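Terham Sound Mirror

The Terham sound mirror is a concrete acoustic detector on the coastal ridge above the village of Terham. It was built between the two world wars to give early warning of aircraft approaching from the sea, and is one of two such structures on this stretch of coast. The other, at Wibisono Point, was lost to a cliff fall.

Design

The mirror is a shallow concave dish cast in a single upright slab of reinforced concrete. Sound striking the face was reflected to a focal point in front of it, where a listener stood on a raised platform with a collecting horn joined by rubber tubes to a stethoscope. The horn could be swung on a steel arm, and the bearing of the aircraft was read from a brass scale at its base. The dish stands 80 yards from the former coast road, at a height of 354 feet above sea level.
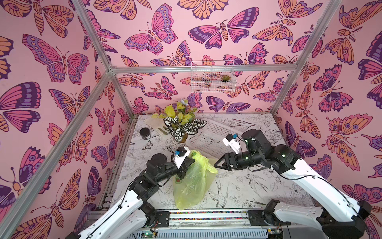 Construction was carried out by the firm of Moretti, which had earlier worked on the harbor wall. The concrete was mixed on the site with beach shingle, and the high salt content of this material is the main cause of the later rusting of the reinforcement.

Operation

Listeners worked in short shifts, as hearing became less reliable with fatigue. Bearings were passed by field telephone to a plotting hut at Grirex Farm, 1,000 yards inland. The station log records 422 plots. Results were poor in strong wind, and passing road traffic was a regular source of false reports. As aircraft speeds rose, the warning time became too short to be of use, and the station closed when radar was adopted.

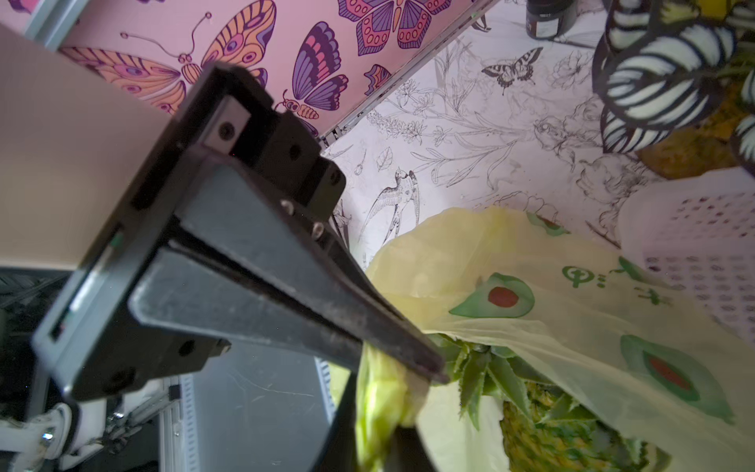
Later history

During the war the platform was used as a lookout post and a brick shelter was added on the north side. The horn and its arm were removed for scrap – only the mounting bolts remain. The plotting hut served as a farm store until its roof failed. The face of the dish was patched with cement mortar in a later repair, part of which has since come away. A footpath from Terham passes the rear of the slab.

See also: Acoustic location; Coastal defenses; Grirex Farm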